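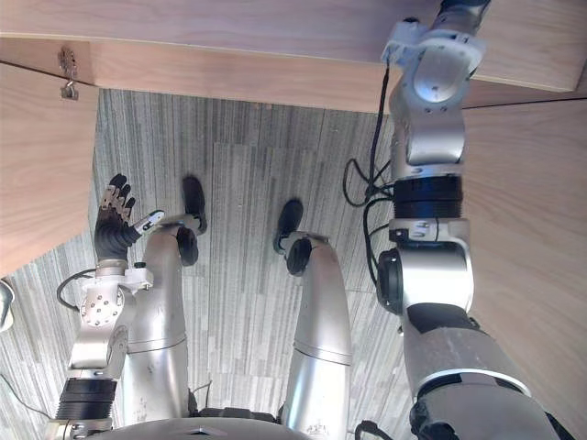 Work in July covered the second half of the desk and floor refit at the Kpodo study rooms, paid for under the Tonditz small works grant. The desk units follow the agreed pattern: a pale wooden top with side panels in the same material, open underneath at floor level. A small metal fitting with a round plate and a hooked tab is fixed to the wood near the left end of the top. The floor under the units is carpet tile in streaky light and dark gray, and the direction of the stripe shifts slightly from one tile to the next. We have accepted this variation and do not plan to relay any tiles.

Spending

The amount released for this stage was 3,050. Of this, 2,000 went to the desk units and 781 to carpet tile and adhesive. The remaining 269 is held for hardware and touch-up work and will be carried into the next stage unless you instruct otherwise. Invoices are filed under the Lurker cost code.

Open items

Tile seams. Izzati Ong checked the seams under the desks for lifting corners. 2 tiles in the back room were lifting and have been glued down again. They will be checked once more after the chairs come back into use.

Fittings. Wosidetti supplied the metal fittings and has been asked to confirm the screw length. The screws sent with the last box were longer than the drawing calls for — they have been set aside and not used. Work on the remaining units is on hold until the supplier replies.

Knee clearance. The measured clearance matches the drawing in the front room. The back room has not been measured yet.

Next stage

Dela Agyeman will measure the back room, close out the fittings query and issue the cleaning instructions for the carpet. Cable trays were left out of this stage at your request. If they are to be added, we need a decision before the last units are fixed in place, as the trays have to be mounted from below and access is easier while the units can still be moved.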